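Gercombe Hand Grippers – Replacement Finger Pads, Blue, Revision 2

Fits: Gercombe handheld gripper, left and right fingers
Sold as: set of two pads with screws
Status: in stock, replaces revision 1

We are really happy to have these on the shelf at last! If you own a Gercombe gripper from the first production run, please read this page before you pick up the tool again, even if your pads look fine.

What went wrong with revision 1

In July we started hearing from owners whose pads had begun to creep. The pad would sit square on the inner face of the finger in the morning and be a little lower by the afternoon. A few people found it when the fingers no longer closed evenly, and one workshop found it when a pad came away completely in the middle of a lift. The object was a plush rabbit, so no harm done, but the bare end of the finger then closed on the operator's other hand and left a nasty pinch mark.

We pulled 100 sets from returned and unsold stock and ran each one through the same open-and-close routine on the bench. Of those, 17 shifted far enough to see without a ruler. The cause was the glue. It softened with the warmth of steady use, and soft or fuzzy objects made things worse by dragging the pad sideways every time they were let go.

What is different now

The new pad has a backing plate with a lip that hooks over the fingertip, so the glue is no longer doing the work alone. Kvido Hrubý drew the lip one evening on the back of a shipping label, and apart from a slightly rounder corner it went into production just as he drew it. We love it. The pad clicks on – you will hear it – and the face is a touch softer than before, so it takes hold of toys, socks and crumpled cloth very nicely.

The longest test so far ran to 465 grasps on one set with no creep at all. Picking toys out of an open cardboard box is our favorite job for trying pads, with a ball and a few soft shapes to keep things interesting.

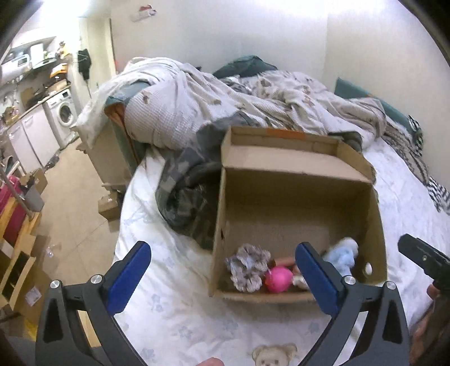

Huang wrote to say that the lip solved the creeping on both of the grippers in the lab, but that the first pad had gone on crooked and pinched a thumb during the check. Could the instructions tell people to keep their free hand behind the grip until both pads have clicked? They could, and now they do. See step 3.

Fitting

1. Let the fingers open fully and set the lock.
2. Peel off the old pad and clean the finger with rubbing alcohol. Wait for it to dry.
3. Keep your free hand behind the grip. Hook the lip over the fingertip and press down until it clicks, then do the other side.
4. Close the fingers slowly on a folded cloth and look along the gap. The pads should meet flat.

Stop using the gripper if a pad rocks, sits at an angle or leaves a gap at the tip.

Also worth knowing

Flekden fingers are narrower and the lip will not hold on them. Beleck fingers take the pad well, but you need the longer screws, sold separately.

Owners of revision 1 get a free set. Send us the serial number from the grip and we will mail the pads within 22 days.

Page updated March 2023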